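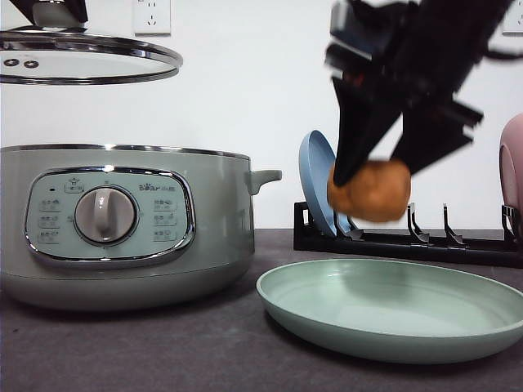
4 min read

One pot, one rack, one big plate: a talk with Yoshinori Shibata

August
By the Pendside home desk

Yoshinori Shibata teaches cooking to people who have almost no kitchen. His course is called Tultari, and it takes place in Achterberg, in a room above a shop for sewing machines. The course has four evenings, and for all of them he uses a counter that he keeps short on purpose.

"If I teach on a long table, the student goes home and is sad," he said when I visited him. "At home he has place for one pot and one plate, and then the wall begins. So I also have one pot and one plate, and my wall begins too."

His pot is electric, sage green, with a metal rim and a big round knob in the middle of the front. The brand is Bear, and the small words on both sides of the knob are in Chinese. I asked if this is difficult for the students.

"For one evening, yes. I translate the words once, and they write them on a paper. After that they look only at the little pictures next to the words, and later they look at the food. I prefer that they look at the food. The knob is for me like the knob of an old radio, you learn where your station is."

Shibata did not study cooking. He worked for seven years in the planning office of Tredutis, a company that makes shelves for warehouses, and he says that the work was more useful for his kitchen than any cookbook. There he learned to ask where a thing stands when it is not in use, and where it stands in the two minutes when it is between one place and another.

"People plan very well for the pot," he said. "They measure it, they look for the outlet. But they do not plan for the lid. The lid is hot, it drops water, it is round and it wants to roll. Where do you put it?"

I said that I put mine on the stove. He was silent for a moment and then laughed.

"And if there is no stove? My students have no stove. So they put the lid on the bread, or on the telephone. In the first lesson we only open the pot and close it, and find a place for the lid. Some people think it is a joke, but I am quite serious with it."

He likes glass lids with a steel rim, because one can look in without opening. He advises to tilt the lid away from yourself when you lift it, and to let it drip over the pot before you carry it anywhere. When I tried this I still made a wet line across the counter. He gave me a cloth and did not comment.

We came to the plates. Shibata owns them in several colors, light blue, pink and a pale mint green, and he told me that this has to do with his daughter, who chose them when she was small. The mint green one is large, with a wide and shallow middle and a raised edge. He uses it for almost everything that leaves the pot.

"This is my table, my cutting place and my serving dish," he said. "It must lie flat and it must be near. I tell the students: first the plate, then you open the pot. Many accidents with food are only because the plate was still in the cupboard."

And the raised edge? "For round food. A bun does not stay where you put it. With the edge it can travel a little, but it comes back."

Buns are the favorite subject of the course, and they fill the third evening. Shibata warms up rolls from the day before over a little water, with the lid on, and he thinks that most people leave them in for too long. They should come out when they are soft to the finger but the skin is still closed. Then they rest on the plate, with space between them. He does not stack them. He said that a stacked bun becomes wet on the bottom, and "then you have a sponge."

The black dish rack is on the same counter, directly behind the big plate. I had expected it next to a sink, and I told him so.

"In a small room the rack is also the cupboard," he answered. "I do not dry the plates and carry them away, they live there. They stand on the edge between the metal prongs, so the air comes from both sides. And when I need a plate, I take it with one hand - the other hand has maybe a spoon." He leaves some places free in the rack all the time. A full rack, in his opinion, is the beginning of a pile in the sink.

I wanted to know what such a kitchen costs. He keeps every receipt, and he calculated that last year he spent 3,530 on all equipment for the course, including the cloths and the pots that students may borrow. He was not proud of this sum. He finds it too high, and he blames the knives.

A letter with recipes goes out to 705 readers, most of them former students or their relatives. He writes it in the morning before the shop downstairs opens. The most requested recipe is a rice soup with ginger, the least requested is his cabbage with mustard, and he continues to print it.

Before I left, I asked what he would buy if he had one more meter of counter. He thought about it for a long time and looked at the wall, where the white outlets are.

"I would put nothing on it," he said. "Maybe the lid."

The next course of Tultari begins after the summer break. Places are given in the order of the letters received, and beginners are preferred. Students should bring an apron and one box with a lid for the way home.

Contact the Pendside home desk | © Pendside | Back to top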